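Fjeld Workshop Cooperative
Minutes of the Equipment Review Meeting, October

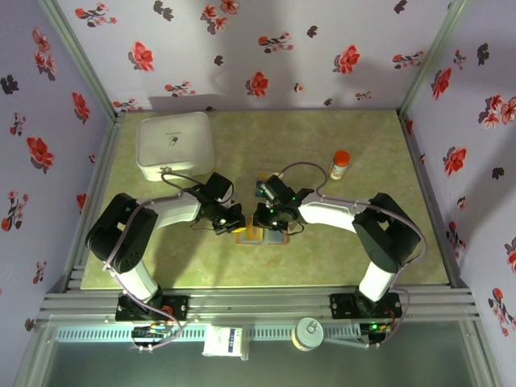
The two-arm bench kit under review, with both grippers over the tan tray.

Meeting opened at 6:30 p.m. on Tuesday in the upstairs room. Gudrun Magnusson in the chair. A quorum was present. Apologies were received from two members of the electronics group.

1. Minutes of the last meeting

Approved with one correction. Under item 4, "lease" should read "loan."

2. Matters arising

The extractor fan on the downstairs bench has been rewired and signed off. The question of who holds the second key to the parts cupboard is still open and goes to the next meeting.

3. Review of the Pistum two-arm bench kit

The chair reminded members that the kit is on a trial from the supplier, Ciltard, and that the meeting had to decide whether to buy, extend the trial or send it back. The written report from the trial group had been sent out beforehand and was taken as read.

3.1 Setup. The trial group said assembly took two evenings. Most of that went on squaring up the frame. The base plates bolt to the front rail without trouble, but the printed guide shows an older rail and the bolt positions do not match. Ciltard has been told and has sent a corrected page. A member asked whether the arms can be moved closer together. They can, but both have to be calibrated again afterward, and the trial group did not recommend doing it often.

3.2 Performance. The group ran 100 handovers of a small wooden block from the left arm to the right. The block was dropped 8 times. Most of the drops came early on, before the grip force on the left side was turned up. The group also tried picking up a small bottle by the cap and found that the result depended heavily on where the bottle was placed. No figures were kept for the bottle and the group was asked to keep some.

A member asked how the arms behave when both are working over the same small area. The group answered that the fingers can come very close to each other and that the software does not stop them from touching. It is up to the operator to set limits. Two members felt this should be a condition of purchase. Others thought it was normal for a kit at this level and could be handled in the induction.

3.3 Cables. There was a long discussion of the cables. They run along the outside of the arms and loop above the wrists, and the group has had one snag during a wide reach. Clips were suggested. The trial group had tried clips and found that they pulled tight when the wrist turned fully, so the loops have been left slack for now. Ciltard says a shorter cable set is planned but would not give a delivery date. The chair asked for this to be recorded.

3.4 Noise and heat. No complaints about noise. The shoulder servos were warm to the touch after long runs. The group has been resting the arms between sessions and would like a stated limit from the supplier — the manual gives none.

3.5 Enclosure. Members asked about the patterned wallpaper on the three walls. The trial group prefers to keep it. Plain white panels were also tried, and people using the bench found no difference in how the arms ran. It was agreed that the walls are a matter for whoever is using the bench and need not come back to this meeting.

3.6 Training. Saludel has offered a half-day course for members at $300, to be held on our premises. The course covers calibration, safe limits and basic fault finding. Some members thought the trial group could teach this themselves. The trial group said they would rather not, at least until the corrected guide has been checked from start to finish. It was pointed out that the course price is fixed whatever the number attending, so it makes sense to fill it.

3.7 Support. The trial group sent three queries to Ciltard during the trial. Two were answered the next day. The third, on replacement gripper fingers, took longer and the answer was incomplete. Spare fingers are listed at $46 a pair. It was not clear from the reply whether the screws are included.

3.8 Decision. A proposal to buy the kit outright was put and then withdrawn after discussion. A second proposal, to extend the trial to the end of the next quarter on the present terms, was put and carried with one against. The member voting against asked that the reason be noted: the cable question should be settled by the supplier before any more time is spent on the kit.

Actions
Chair to write to Ciltard asking for the extension, a run-time limit for the servos and a date for the shorter cables.
Trial group to repeat the block handovers with the new grip setting and to keep a record for the bottle.
Trial group to check the corrected guide against the frame.
Chair to ask Saludel to hold a place in its calendar for the course, with no commitment yet.
Electronics group to order one pair of spare fingers once the screws are confirmed.

4. Bench bookings

The online sheet is being overwritten by people booking from their phones. A paper sheet will hang by the door until it is fixed. Bookings for the two-arm bench are for trial group members only during the extension. Other members who want to watch a session should ask the group first.

5. Storage

The shelf beside the lathe is full again. Members are asked to label their boxes with a name and a month. Unlabeled boxes will be moved to the back room.

6. Any other business

A member asked whether food and drink rules apply to the upstairs room as well as to the workshop. They do.

A request for a second soldering station was held over until prices are available.

Meeting closed at 8:15 p.m. The date of the next meeting will be posted on the board.

Signed as a correct record, subject to approval: Gudrun Magnusson, chair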